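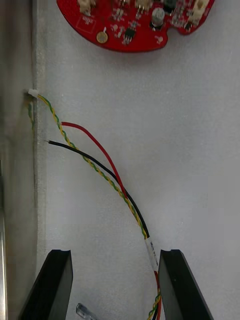
Zuletzt geändert: 22.01.2021

Meine alte Küchenuhr geht wieder, und ich schreibe das jetzt auf, solange ich noch gute Laune habe. Es fing nämlich mit der Uhr an und hat sich dann zu einem ganzen Winterprojekt ausgewachsen: Ich will in diesem Jahr nichts wegwerfen, was ich nicht wenigstens einmal aufgeschraubt habe. Klingt einfach, oder? Meine Wohnung sieht inzwischen entsprechend aus.

Die Idee kommt von Ratree, mit der ich seit dem Studium alle paar Wochen ewig telefoniere. Sie hat letztes Jahr ihren Toaster selbst repariert und mir davon erzählt, als hätte sie den Zirnavmont ohne Sauerstoff bestiegen. Ich war ein bisschen neidisch, das gebe ich zu. Mein Toaster war zu dem Zeitpunkt schon auf dem Wertstoffhof, und der neue röstet nur auf einer Seite richtig braun.

Also zurück zur Uhr. Eine Brestier, cremeweiß, von meiner Tante, mindestens 23 Jahre alt und mit einem Ticken, das man bis ins Schlafzimmer hört. Im Herbst blieb sie stehen, immer kurz vor halb acht. Neue Batterie, nichts. Noch eine neue Batterie, wieder nichts. Ich habe sie dann von der Wand genommen und wochenlang trotzdem jeden Morgen auf den leeren Nagel geschaut (macht ihr das auch, oder bin das nur ich?). Am Ende war es ein Zeiger, der ganz leicht verbogen war und am anderen hängen blieb. Zwei Sekunden biegen. Ich habe mich so gefreut, dass ich sofort Ratree angerufen habe, und sie hat mich ausgelacht.

Danach kam die Nachttischlampe dran. Da war nur der Schnurschalter hinüber, und weil ich bei allem, was an die Steckdose geht, ziemlich ängstlich bin, hat Yen-ting von unten das übernommen und ich habe zugeschaut und Kuchen hingestellt. Gedeckter Apfel, falls jemand fragt. Sie wollte kein Geld, aber sie wollte das Rezept, und das hat sie bekommen, mitsamt dem Zettel, auf dem meine Mutter bei der Zuckermenge dreimal durchgestrichen hat.

Gescheitert bin ich auch schon, keine Sorge. Der Regenschirm ist tot. Ich habe einen ganzen Nachmittag mit Draht und einer viel zu großen Zange daran gesessen, und beim ersten Aufspannen im Flur hat er sich wieder zusammengefaltet wie eine beleidigte Fledermaus. Den Stoff habe ich behalten, daraus wird vielleicht mal ein Beutel für nasse Badesachen. Vielleicht auch nicht! In der Kiste mit den Sachen, aus denen vielleicht mal etwas wird, liegen schon eine Gardine, zwei Gürtel und fast 1.000 Knöpfe, die ich von Paweena geerbt habe, als sie umgezogen ist. Wir haben sie tatsächlich gezählt, an einem sehr verregneten Abend und mit sehr viel Tee.

Ausgegeben habe ich bisher 56 Euro, das meiste davon für einen Satz Schraubendreher, den ich viel früher hätte kaufen sollen. Vorher hatte ich genau einen, und der war eigentlich zum Öffnen von Farbdosen da. Kleber, Nähgarn und ein Päckchen winziger Schrauben sind auch dabei, von denen die Hälfte längst unter dem Kühlschrank wohnt.

Als Nächstes liegt das Küchenradio auf dem Tisch, das nur noch rauscht, wenn man es schief hält. Ich traue mich noch nicht so richtig. Yen-ting meint, sie hätte im Februar wieder Zeit, also bleibt es so lange liegen und ich esse eben am Schreibtisch. Und wenn jemand von euch weiß, wie man den Reißverschluss an einem Winterstiefel wieder zum Laufen bringt, schreibt mir das bitte in die Kommentare. Bleistift und Kerzenwachs habe ich beides schon probiert.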